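**FOR IMMEDIATE RELEASE**

# Primovholm Asks Its Residents to Open the Cupboard

*Annual kitchen clear-out returns in August, with shelf paper*

PRIMOVHOLM. The Wallis Household Library will hold its second Cupboard Week this August, inviting residents of Primovholm and neighboring Ninora to open their kitchen cabinets, take everything out, and put back only what they can explain.

Last year 226 households signed up. This year the library has room for 304, a figure set by the number of starter kits that fit in the back hallway with the fire door still able to close. Sign-up is free and opens at 9 a.m. on Tuesday at the front desk, or by phone for anyone who would like to avoid being seen.

Cupboard Week began as a single evening talk on pantry moths. The talk was well attended and ran long, chiefly during the part where people in the audience described what they had found at home. The moths have since been moved to a handout.

"Most kitchens in this town have plenty of storage," the library said in a statement. "What they also have is a fondue set."

## How it works

Each household picks one cabinet. One is the limit. Several participants last year began with the whole kitchen, and by Wednesday were eating cereal from a measuring jug in the living room. The library wishes them well and has made the rule bold in the new instructions.

The cabinet is emptied onto a table or counter, its doors are left open, and the shelves are wiped down and allowed to dry. Everything that came out is then sorted into four groups:

- **Back in.** Used in the past year, and known to be food or a tool.
- **Next door.** Perfectly good, and likely to be eaten by somebody else.
- **Library.** Pans, molds, mills and gadgets that can be lent out.
- **Gone.** Self-explanatory, usually from the smell.

Participants are asked to leave the cabinet open and the sorted items out overnight. This was the most disputed instruction of last year's program and it has been kept. A jar of something looks different at breakfast than it did in the heat of the moment, and the extra night is credited with saving a good deal of mustard and condemning a good deal of dried parsley.

Small things deserve as much attention as big ones. A bottle with a white cap and a green label may have every right to its spot on the shelf, but it should be picked up and read before it goes back. The same goes for anything soft, yellow and bun-shaped. Decide whether it is for eating or for washing up, then store it with its own kind.

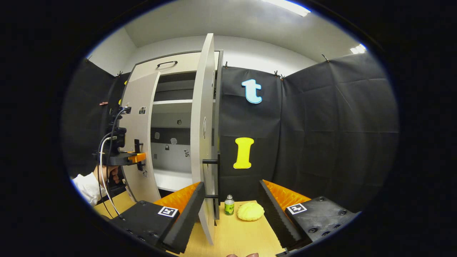

Berge wrote in to ask whether a cabinet with two doors counts as one cabinet or two, and added that the answer would settle a matter at home. The library has ruled that two doors opening on the same shelves make one cabinet. A panel with its own handle above those doors belongs to whatever is behind it, and may be saved for next year. Berge replied that this was the wrong answer but that the household would abide by it.

## What's in the kit

Every registered household receives a roll of shelf paper, a sheet of blank labels, a soft pencil, two cleaning cloths and a printed guide. The guide has been cut from 12 pages to four after readers reported filing it in the cabinet.

The labels are meant for dates. Last year a number of them were used for messages to other members of the family, and the library has chosen a smaller size.

Shelf paper comes in plain white. A vote was held on patterns, but lemons and blue checks tied, feelings ran high, and plain white was nobody's enemy.

## Where it all goes

Drop-off tables for usable equipment will be set up in the library's reading room from noon to 6 p.m. each day of Cupboard Week. Items should be clean, complete and safe to handle. Appliances need their cords. Bread machines need their paddles, and owners are asked to look inside the last loaf.

Unopened food that is still in date can be left on the shelf by the side entrance, where anyone may take what they like. Opened packages can't be accepted, however recently they were opened and however small the handful removed.

Last year's event brought in 600 items for the lending shelves. Of these, 80 were cake pans. The library is grateful for every one of them and would now, if possible, prefer something else. Its wish list for this year includes large stockpots, a working apple peeler, kitchen scales, and serving dishes big enough for a family that is still on speaking terms.

The single most borrowed item since then has been a hand-cranked pasta maker. It goes out on Friday afternoons and comes back on Mondays, cleaner some weeks than others.

## Evening sessions

Three free sessions will be held in the reading room, each starting at 7 p.m. and ending when the coffee does.

**Hinges, Handles and Doors That Won't Stay Shut.** A practical session on tightening what is loose and leaving alone what isn't. Bring a screwdriver if you own one. If yours came out of the cabinet this week, congratulations.

**The Spice Question.** How to tell paprika from chili powder once both labels have worn off, with water and crackers provided.

**Putting It Back.** Shelf heights, heavy things low, everyday things in front. Couples may attend together or on separate evenings, and the session will be repeated for that reason.

Residents who can't empty a cabinet on their own may ask for a helper when they sign up. Helpers lift, carry and wipe. They don't comment, and they have been spoken to about their faces.

## About the Wallis Household Library

The Wallis Household Library lends kitchen, sewing and garden equipment to residents of Primovholm and Ninora. Membership is free with proof of address. Late fees are modest and may be paid in clean jars with lids.

**Press inquiries:** Front desk, Wallis Household Library, Primovholm, weekdays 9 a.m. to 4 p.m. Reporters are welcome at the drop-off tables and may be handed a cake pan.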